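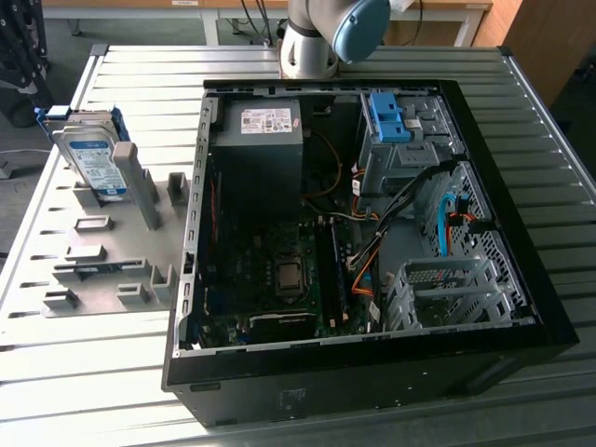
Fragen zu Unterkünften in Clerkau bekomme ich ständig, meist kurz vor der Buchung, wenn die Zweifel kommen. Zu Recht, finde ich. Ein Inserat zeigt das Gehäuse, ich will das Innere sehen, so wie bei dem schwarzen Rechner auf dem Metalltisch: Seitenwand ab, Netzteil mit Etikett, Laufwerkskäfig, blaue Verriegelungen, alles liegt offen da. Bei Pensionen macht das leider keiner. Stand der Antworten: 12/03/2020.

Ist das Frühstück wirklich inklusive?
Manchmal. In der Pension Correa hieß "inklusive" ein Gutschein für den Bäcker gegenüber, und der machte erst um neun auf. Lassen Sie sich die Uhrzeiten schreiben.

Was bedeutet "zentrumsnah"?
So gut wie nichts. Vom Haus Pudard sind es 2,236 Kilometer bis zum Markt, das letzte Stück bergauf. Ich habe es auf der Karte nachgemessen, weil ich den "fünf Gehminuten" nicht getraut habe.

Kann man den Bewertungen glauben?
Den mittleren eher als den besten. 400 Bewertungen und kein Wort über die Heizung machen mich misstrauisch. Deisy Lozano hat mir geschrieben, ihr Zimmer sei im August wunderbar kühl gewesen. Schön für sie, im Winter hilft mir das wenig. 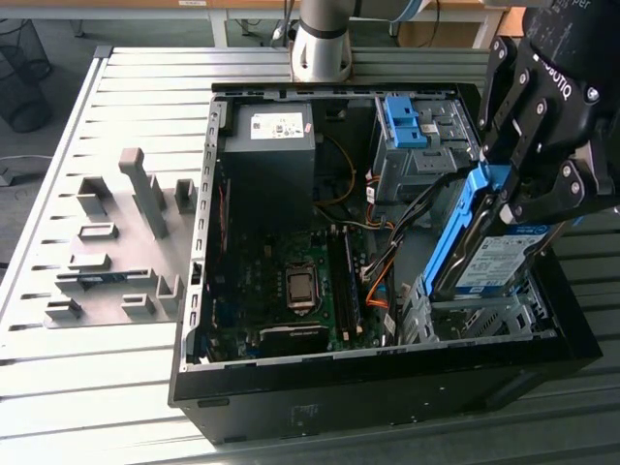
Wie groß sind die Schlafkabinen in Rernitlow?
Klein, auch wenn der Betreiber von "cleverem Raumgefühl" spricht. Man kriecht von vorn hinein, links und rechts bleibt kaum Luft. Ich musste an die Festplatte in ihrem blauen Rahmen denken, die der Greifer schräg in den Metallkäfig hinablässt - nur dass mir beim Einsteigen niemand hilft. Wer über 1,90 ist, sollte sich das Geld sparen.

Lohnt sich der Aufpreis für ein ruhiges Zimmer?
Ich habe 13 Euro pro Nacht bezahlt und lag über der Lüftung der Küche. Seitdem frage ich nach der Zimmernummer und danach, was darunter liegt.

Und die kostenlose Stornierung?
Lesen Sie das Kleingedruckte. Bei mir endete die Frist 51 Stunden vor Anreise, warum auch immer - auf der Buchungsseite stand davon kein Wort.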